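Office Supply Use at the Futilstead Campus Library
Student Project Report, Business Administration
26 Oct 2021

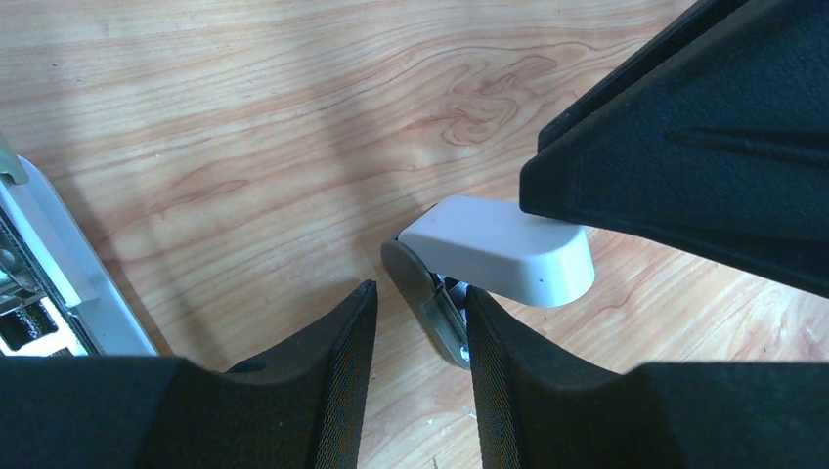
The Futilstead campus library provides basic supplies to students at no charge. These include paper clips, tape, pens, and staples. The library spent 351 dollars on these items in February, against a monthly budget of 400 dollars. The purpose of this project was to find out which supplies students use most and whether the current ordering process meets their needs.

A short survey was given to students at the front desk, and 93 responses were received. Most students reported that they came to the desk to prepare printed assignments. Pens were the item most often found to be missing.

Orders are currently placed with one supplier, Navickas, every 3 months. Staff stated that supplies often run low before the next delivery. The Mutevdale campus places smaller orders each month and reported fewer shortages.

It is recommended that Futilstead adopt monthly ordering and keep a written stock list at the desk. Prices from a second supplier, Rolance, should also be reviewed before the next budget is set.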